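About Us

Vitia started at a kitchen table with one sewing machine, a borrowed iron and a box of curtain fabric that had sat in a closet for 15 years. We still like that sort of beginning, and most of the people who come to us have a box just like it! Today we teach evening and weekend sewing classes to grown-ups of every level (yes, even if the last thing you made was a pillow in seventh grade), and we keep each class small, with 3 students to a teacher, so there is always someone near when the bobbin jams. 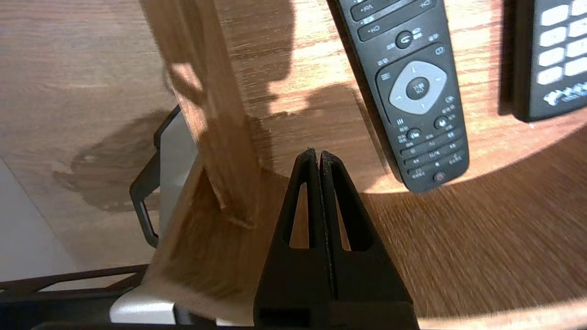 Thư Sầm wrote to us after her first term that she had come in to hem one pair of pants and gone home wanting to make a coat, and she did make the coat, lining and all, the following winter.

Our beginner course runs over six evenings and covers threading, straight seams, zippers and reading a pattern without tears. After that you can go on to shirts, quilts or our July mending week, when folks bring in the pile from the back of the closet and we work through it together with plenty of coffee.

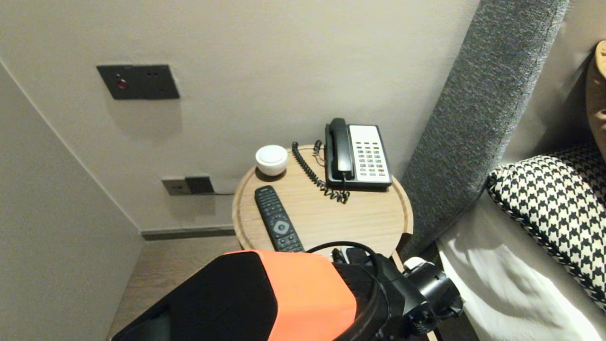

A quiet corner, dark floor and all.

New students are welcome at the start of any term. Stop in, say hello, and bring your fabric along if you have some.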